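Fankhauser Kitchen Sim Pack: a long-ish review from someone who had to justify the bill
Posted Sep 18, 2025

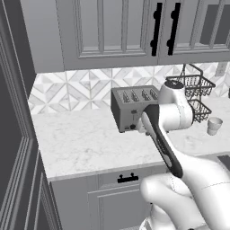

I should say up front that I'm the person in our group who fills in the purchase forms, so if you came for frame rates and solver settings you will find a few of those further down, but most of this is going to be about money and planning. We're a small team in Pliltthorpe working on household tasks for a single arm, mostly small appliances and whatever else lives on a counter, and for a good while we had been saving up for a real mock kitchen in the back room. I had quotes for cabinets. I had a quote for a stone counter that made me go and make a cup of tea. Then one of our partners at Astdale mentioned that they had put off their own build and bought the Fankhauser pack first, and could I please look at it before signing anything.

So I looked at it, and we bought it, and we've been living with it for 4 months now.

The pack is a set of kitchen layouts you load into your simulator, with paneled cabinets, counters, tile, and a good cupboard's worth of things to put on top. You bring your own arm model. Ours went in without much fuss (an afternoon, most of it spent on one collision shape at the wrist that had been wrong in our files for ages, so I can't blame the pack for that). There are 13 layouts in the standard tier, and they range from a big open room to the sort of tight corner I had in my first apartment, where you could butter toast and close the door with the same elbow.

It's the tight ones that sold me, and I want to spend a bit of time on why, as the sales page hardly talks about them. When I was budgeting for the real thing I had drawn up a nice long straight counter with free space all around the base of the arm. It looked lovely on paper! Then we started running the toaster task in one of the corner layouts and I saw how much room the arm takes up once it is reaching in over a counter with cabinets above it. The gripper can be right down by the knob and the wrist is still hanging out there between the toaster and the wire basket next to it, with a little white cup nearby waiting to be knocked over. We did knock it over, many times, and each time cost us nothing. If I'd bought the real kitchen to my first drawing, we would have learned all that with a saw in hand.

The toaster is a nice model, by the way. It's a boxy gray one with four long slots, and the slots have proper little guides inside, where I'd been expecting a painted-on texture. The front has its small switches and a round black knob. Our people care about the knob most of all. Out of the box it turned too easily for our liking, and we had to raise the friction before the results looked anything like the cheap toaster on our bench. The settings for this are in a plain text file and easy to change, but I'd have liked a page in the manual giving sensible starting values. The manual is thin in general. It is friendly and well spelled and thin.

The wire basket rack is the piece I have mixed feelings about. It looks very good, all thin dark wires and a looped handle on top, and it's a two-tier one, so it makes an honest obstacle. But thin wires are heavy going for contact checking, and on our older machine the layouts that include it ran noticeably slower. We ended up making our own simple version for the long overnight runs and keeping the pretty one for checking the camera side of things. If you're planning a budget around this pack, please do look at your computers first and put a line in for them. I didn't, and I had to go back and ask for a second graphics card in the same quarter, and I did not enjoy writing that email.

Surfaces are lovely. The marble has faint veining and a bit of a sheen, and the backsplash in the layout we use most is a busy pattern of diamonds and triangles that gave our vision model a hard time for a week or so. I count that in the pack's favor. My mother's kitchen has wallpaper that would do the same. What I would like is more color, since the corner we work in is all grays, whites and blacks, and real families own orange kettles. You can swap the textures yourself, and we have, but it's the kind of chore you feel you've already paid somebody to do.

About the paying. The license is per team, billed yearly, and there's an extra fee for the larger object library. We took 2 seats on the library and have found that plenty, and I'd advise you to start small there too, as you can add seats in the middle of the year but you can't hand them back. Support comes through Allerier, who handle all the billing, and they were quick and kind with me when I entered our tax number wrong. Technical questions get passed along and take longer. Ask for a formal quote if your purchasing office is anything like ours, and ask early, because ours took two rounds of changes before it had the right wording.

Have we given up on the real kitchen? No, and I'd be sorry if anyone took that from this review. You can't learn everything about toast crumbs from a computer. But the plan I'm sending up in November is a very different one from the plan I had in the spring. It's smaller, with one corner in place of a long wall, and an ordinary laminate top where I had that frightening stone. I've moved the arm's base off to one side and left a good gap so a person can get in past it. There's also money set aside for toasters, plural.

Four stars out of five from me. I'd take one off for the manual and the loose knob, and I'd put half of it back on if they'd send me that orange kettle. If you're on an older workstation, try the trial layouts with the wire rack switched on before you commit, and leave them running over lunch so you get a fair picture of the speed.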